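How to record older members' memories for your church history
By Marloes Lambrechts 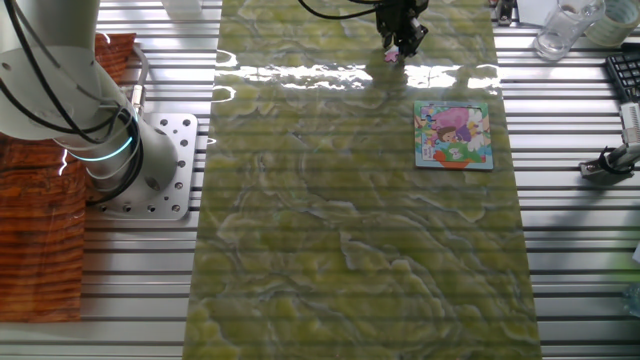
Blue ring light near the base of the arm.

Our congregation in Homdale wanted a small book of memories, and I was asked to collect them. I had never interviewed anybody before. These are the steps I would follow now.

1. Write a list of people first. Begin with those who are over 75 and those who have moved away. Sarmīte Hunt gave me four names that were not in our register any more.

2. Visit before you record. Drink tea, explain what the book is for, and leave a paper with your telephone number. Some people need a week to decide.

3. Prepare five or six open questions. "Who sat near you in church when you were a child?" works better than "Was the church full?" Do not ask about belief at the beginning – it comes by itself when people speak of baptisms and funerals.

4. Keep each talk under one hour. Ten in the morning was a good time for most.

5. Ask permission in writing. The form should say whether the person's name may be printed, and who will keep the recording.

6. Type the words as they were spoken. Repair only what the reader cannot understand. I corrected too much in my first text, and Rodel Sarmiento told me it sounded like me and not like his mother.

7. When two people remember the same quarrel differently, print both versions. We had this with the closing of the Sunday school at Grīnberga, and both families accepted it.

8. Bring the text back before printing. Read it aloud if the eyes are weak. Take out any sentence the person regrets, even a beautiful one.

For our book we printed 100 copies, and this was enough. Consuelo Casado keeps the recordings in the parish office, with a second copy in another building. If you begin in March, you can have the texts ready for the harvest service.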